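Two weeks with the Billar gripper kit

June 14, 2022

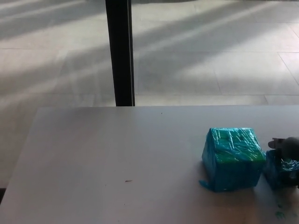 I've wanted a Billar ever since Kanako Sugawara let me play with hers last September, and now I finally have one on loan from the nice people at Skarkura! The kit comes with the gripper, a wrist adapter, 2 sets of fingers and a printed manual (107 pages, and I did read most of it on the train). Setup took me an evening, mainly because I put the adapter on backward. What I really wanted to know was how it copes with shiny, crinkly packaging, so I've been giving it things in glossy turquoise plastic film. The cube-shaped one has a loose flap at the corner and wrinkles all along the edges, and my old gripper hated that sort of thing.

The grip force has 7 levels and I'm living on level 2. Anything higher feels like bullying the package. The software is the weak spot: it forgets my saved positions whenever I update, and the help page just sends you back to the manual, argh.

Price is 3000 for the full kit, so I'm not rushing. Asuka Kobori swears by the Nikolovski one and has offered to bring hers over from Zalstead, so I'll try the same packages with that next and post my notes.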